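4.3 Begleitpapiere am Packplatz ordnen und ablegen

Dieser Abschnitt gilt für alle Packplätze im Lager Claltitz, an denen Sendungen des Programms Duvness abgefertigt werden. Stand: 28. Juni 2021. 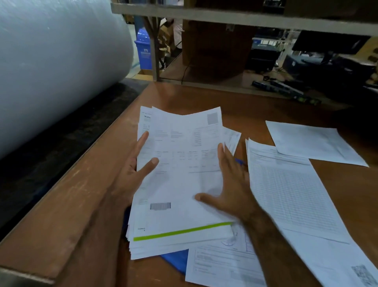 Braulio Villaseñor merkt zur Vorfassung an, die Reihenfolge der Blätter sei dort erst nach dem Abheften genannt worden; wer den Abschnitt zum ersten Mal lese, hefte deshalb falsch ab und müsse die Mappe wieder öffnen. Die Schritte wurden entsprechend umgestellt.

Voraussetzungen

Der Auftrag ist im System Jemier auf den Status »Verpackt« gesetzt. Am Platz liegen eine Sammelmappe, ein dokumentenechter blauer Stift und die Tagesliste bereit. Heft- und Büroklammern sind vor Beginn vollständig zu entfernen.

Vorgehen

1. Papierstapel auf die freie Arbeitsfläche legen. Rollenbahn und Packmittel bleiben frei von Papieren.

2. Stapel mit beiden Händen an den Seitenkanten fassen und ausrichten. Gewellte Blätter glatt streichen, nicht knicken.

3. Alle Blätter mit der Druckseite nach oben und in gleicher Leserichtung ausrichten. Codes und Strichcodes dürfen nicht überklebt oder beschrieben werden.

4. Blätter je Auftrag in folgender Reihenfolge zusammenlegen:
Lieferschein
Packliste
Prüfformular mit Stempel
Zusatzblätter des Empfängers

5. Auftragsnummer auf jedem Blatt mit der Tagesliste vergleichen. Stimmt eine Nummer nicht überein, ist das Blatt gesondert abzulegen und nach 4.4 zu verfahren.

6. Prüfformular auf Stempel und Unterschrift kontrollieren. Fehlt eine der beiden Angaben, geht der gesamte Satz an die Schichtleitung zurück.

7. Erledigten Auftrag in der Tagesliste mit Kurzzeichen abzeichnen. Bleistift ist nicht zulässig.

8. Geordnete Sätze in die Sammelmappe einlegen. Eine Mappe fasst höchstens 25 Sätze; danach ist eine neue Mappe zu beginnen und auf dem Deckel fortlaufend zu nummerieren.

9. Mappe am Schichtende in das Fach »Ausgang« des Ablageschranks Vik stellen.

Hinweis: Zusatzblätter können farbige Randstreifen tragen. Die Farbe hat für die Reihenfolge keine Bedeutung. Maßgeblich ist allein die aufgedruckte Auftragsnummer.

Hinweis: Tabellenblätter im Überformat werden erst unmittelbar vor dem Einlegen gefaltet, und zwar einmal quer mit der bedruckten Seite nach außen. Liegt ein Code im Falz, ist die Faltlinie zu versetzen.

Vorsicht: Schnittgefahr an Papierkanten. Beim Ausrichten dicker Stapel nicht mit den Fingerkuppen an der Kante entlangfahren. Fingerlinge liegen im Materialschrank aus.

Achtung: Begleitpapiere enthalten personenbezogene Daten. Fehldrucke gehören in den verschlossenen Aktenbehälter, keinesfalls in den Restmüll oder in die Kartonagensammlung.

Nachdruck fehlender Blätter

Fehlende Blätter werden in Jemier über die Maske 62 angefordert. Der Nachdruck trägt den Vermerk »Zweitschrift« und ersetzt das Original vollständig. Taucht das Original später auf, ist es zu vernichten und der Vorgang in der Tagesliste zu vermerken.

Aufbewahrung

Volle Mappen verbleiben bis zur Abholung durch das Archiv im Schrank. Der Bestand ist auf 2000 Sätze ausgelegt. Sind nearly erreichte Grenzen absehbar, ist die Abholung vorzeitig bei der Schichtleitung anzumelden. Die Übergabe wird auf dem Abholschein quittiert, dessen Durchschlag am Packplatz verbleibt.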